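The second life of the family sofa

Ama Sowah opens her workshop at seven, before the street gets loud. By half past there are usually two or three pieces of furniture waiting on the sidewalk outside, some of them older than she is. She took over the business, Honach Upholstery, from her uncle, and most of the tools on the wall were his.

The work starts with stripping. Old fabric comes off in the reverse order it went on, beginning with the dust cover under the frame. Sowah keeps every panel and uses it as a pattern for the new one. A three-seat sofa can hold 4000 staples, and each has to be pulled by hand with a flat lifter and a pair of pincers. Apprentices spend most of their first year doing this.

"People think the sewing is the hard part," she says. "The sewing is one day. The rest of the week is the frame, the springs and the padding."

Repair is not always cheaper than buying. Honach charges 300 for a single armchair, not counting fabric, and a new one of modest quality can be had for less. Customers come anyway. Some have a piece that belonged to a parent. Others have bought two cheap sofas in ten years and do not want a third.

Abdul-Rahman Annan falls in the second group. He brought in a sofa in June that had sagged in the middle, and expected to be told to throw it out. The frame was sound. The webbing had given way along the front rail, and one of the corner blocks had come unglued. Sowah replaced both and put firmer foam in the seats. He has since sent her his dining chairs.

Fabric has changed more than anything else in the trade. Her supplier, Yakubu Textiles, carries 138 upholstery cloths, and she estimates that half of her orders come from the same small group of grays and browns. Flat weaves are popular because they clean easily and do not snag the way a looped cloth does. A speckled weave hides crumbs and lint better than a solid color. Velvet still sells, mostly for chairs that do not get sat in much.

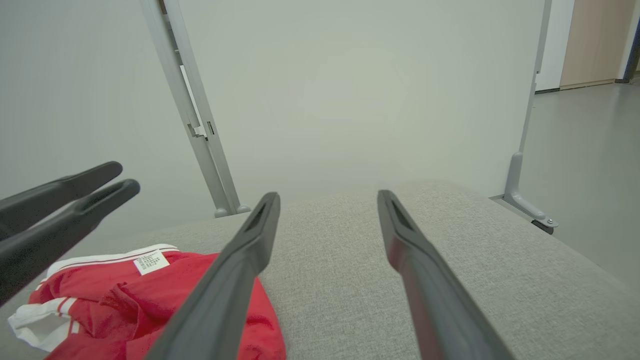 What to ask before you pay for new covers

Lift one front corner of the sofa a few inches. If the other front leg stays on the floor for long, the frame is twisting and will need work first. Ask the shop what kind of foam it uses and whether the price includes new webbing. Get the fabric amount in writing, and ask for the leftover cloth, which is useful for patching an arm later on.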